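Home and Shared Workshop Robotics
Unit 7: Fingers, pads and the wrist camera
Handout by Wanda Mazurek, Irkmont workshop
Revised 2024-07-26

What you need before you start

You should have the arm from Unit 6 bolted down, powered and answering commands. If the shoulder joint still drifts, go back and sort that out first, as everything in this unit assumes the arm stays where you put it. Bring your own notebook. The shared laptop has the software on it, but your joint offsets are yours and they will not match anyone else's arm.

From the stores: one Borkel gripper servo, two finger blanks, pad material, black tape, the small camera and its bracket, and a bag of M3 screws. Sign the sheet when you take the servo.

7.1 Fitting the fingers

The blanks bolt to the sliding carriers with two screws each. Put the screws in loosely, close the gripper by hand with the power off, and look at the gap from the front and from the side. The tips should meet at the same moment as the roots, or slightly before. If the roots meet first, the tips will splay when you squeeze anything and the object will be pushed out forwards. A paper shim behind the lower screw is usually enough.

Tighten the screws a little at a time, going back and forth between them. Use thread lock on the carrier screws but not on the finger screws, as you will have the fingers off again before the end of the unit.

7.2 Pads

Bare fingers are slippery. On flat cardboard you can get away with it; on a round drinks bottle you can't. Stick a textured pad to the inner face of each finger, with the texture facing inwards and the edge flush with the tip. A pad that overhangs the tip will catch on the table and peel.

Clean the finger with a little alcohol before sticking. Press the pad down for a full minute and leave it overnight if the timetable allows.

For the first tests use something light, closed and hard to damage. A plastic soft drink bottle is a good choice. It has a curved body, a waist and a shoulder, so the same object gives you several different grips depending on where you close. Lay it on its side at an angle to the gripper and try to line up by eye from the camera view.

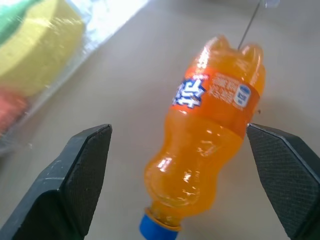
Most people find the approach angle harder than the grip itself. The camera sits at the wrist and looks along the fingers, so turning the wrist turns the whole view with it. If you want the fingers square to the object, turn the wrist until the object looks upright on the screen, then move in. Do not try to correct the angle and the height together. Turn, stop, check, lower, stop, check.

Things to write down for each attempt:

Wrist angle at the moment you start to close
Where on the object the fingers met it
Servo position when the motor stops
Whether the object turned, slid or stayed put

The servo reports its position as a plain number. On the workshop arm, fully open reads 2000 and fully closed reads 500. Yours will differ, so find both ends yourself and put them in your settings file. When the fingers stop against something solid the number sits still above your closed value. My last bottle test stopped at 1257. If the reading runs all the way down to the closed value, you have missed or dropped the object, whatever the screen seems to show.

Set the current limit low to begin with. A servo that is stalled against a hard object heats up, and the gears in these are small. If the case is too warm to keep a finger on, switch off and do the written part of the unit while it cools.

7.3 Camera bracket

The bracket clips over the wrist plate. Slide it back until both fingertips are in view with the gripper fully open. You want to see the tips and a fair amount of table beyond them. If you can see only the tips, you will be driving blind until the last moment.

Route the cable along the forearm with a loop at the wrist. The loop needs to be long enough for a full turn in both directions. Test it with the power off by turning the wrist by hand. More cables have been broken in this unit than in all the others together, nearly always at the plug.

Focus is fixed on the Rornari cameras. Objects close to the fingers will be sharp enough and the far side of the table will be soft. Leave it like that. Unscrewing the lens to improve it generally ends with dust on the sensor.

7.4 Wrapped and shiny objects

Film-wrapped packaging is the next step up, and it causes two separate problems. The first is grip: the film moves over the box, so the pads can hold the film well while the box shifts underneath. The second is the camera. Flat printed card gives you steady colours and edges, and film puts bright patches over them that move whenever the arm or the object moves.

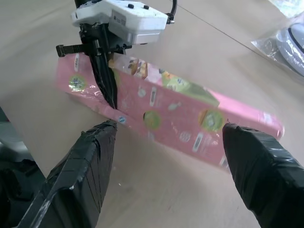 Long boxes should be approached across the short dimension wherever the opening allows. Check the opening against the box before you send any command, and remember that tape or padding on the fingers takes some of it away. If the box lies at a slant, sort out the wrist angle first, as you did with the bottle. The pink box is a fair test for the vision exercise in 7.5: the creased film throws glossy streaks over its left half, and a colour threshold set on the clean part of the pink will leave holes there. Take your colour samples from both parts. The round green-and-yellow emblems along its face are also worth trying as markers, being much easier to pick out than the small icons.

When two arms share a table, agree which one moves and which one holds still. The holding arm should be in place and stopped before the other comes in. Start with the moving arm at its slowest speed setting and keep a hand near the switch. Both arms have their own switch on the workshop bench. If you are building at home, wire a single switch that cuts both.

Tape on the fingers

Black tape over the fingers is acceptable, and a lot of builders prefer it to bare plastic. It dulls reflections and gives a bit of grip. It will wrinkle and scuff with use. Replace it when an edge lifts, since a lifted edge will stick to film and drag the package. Wrap from the root towards the tip and finish on the outer side, away from the pad.

7.5 Exercise

Work in pairs. One drives, the other writes.

a) Pick up the bottle by the widest part of the body, then by the waist. Compare the servo readings.
b) Repeat with the wrist turned well away from square. Note what the bottle does as the fingers close.
c) Record a short clip of a wrapped box from the wrist camera while moving slowly over it. Set a colour threshold on one still from the clip and run it over the whole clip.
d) Find the stills where the threshold fails and say why.

Hand in your notes and the settings file together. A settings file without notes will be returned.

Reading

Krajewska, course notes on small grippers, the chapter on friction and the one on finger shape. There is a printed copy in the cabinet by the drill press. The worked example on pad thickness has a sign error in the second line, corrected in pencil.

Changes since the May version

7.2 now asks for the servo position on every attempt. 7.4 has been rewritten for two arms. The section on suction cups has moved to Unit 9.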